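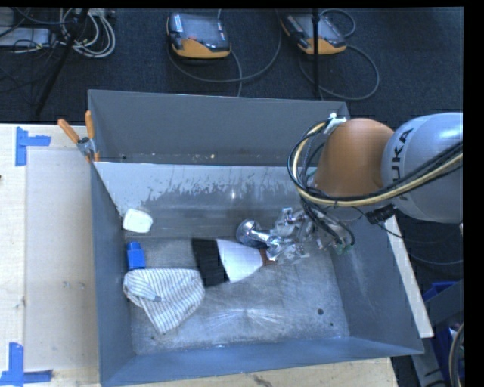 Last changed: 2020-02-23 (S. Sorrentino)

# Gitura bin cell – setup and upkeep

Single arm over a two-part metal bin on a wooden table. Used for mixed-object picking. Read before you touch the clamp.

## Basics

| Item | Note |
|---|---|
| Table | pale wood, blue tape marks left of bin |
| Bin | metal, sloping partition, narrow rear compartment |
| Bin clamp | spring type, orange handles, upper left corner |
| Gripper | Volatska, silver metallic parts |
| Gripper part no. | 1,745 |
| Object set | Birketti mixed household – brush, striped cloth, blue plastic piece etc. |

## Setup

1. Arm to park. Wait for the brakes to click.
2. Line bin up with the tape. Don't move the tape. If a piece peels, mark the spot in pencil first, then new tape.
3. Clamp on the rim, corner only. Further along it gets in the way of the wrist.
4. Jog down slow over the front compartment, all four corners. Stop if the cable loop at the wrist goes tight.
5. Objects go in the front compartment. Rear stays clear.

## Upkeep

- Wipe bin floor every 200 picks. Dry cloth, no spray – film on the metal throws glare and the depth goes bad.
- Rear compartment collects crumbs and bits. Vacumm it, don't blow it out.
- Scuffs on the partition are fine. Dents are not, tell Fletcher.
- Cable bundle: check the tie at the top of the loop. Replace if it slides. Leave slack, wrist needs it for full rotation.
- Connector under the big gray link: push home by hand, then tug. Weekly.
- Handheld controllers stay on the carpet behind the bin. Keep there cables off the table.

## Known problems

**Fingers don't close all the way.** Usually a thread from the cloth. Park, power off, tweezers.

**Bin creeps.** Weak clamp spring. Spares in the Acuña drawer, 3 left in November, reorder if you take one.

**Picks land off to one side.** Bin got bumped. Back to the tape, redo step 4.

Anything else, Fletcher Bright. Finger pads: TBD, waiting on Volatska for the new part no.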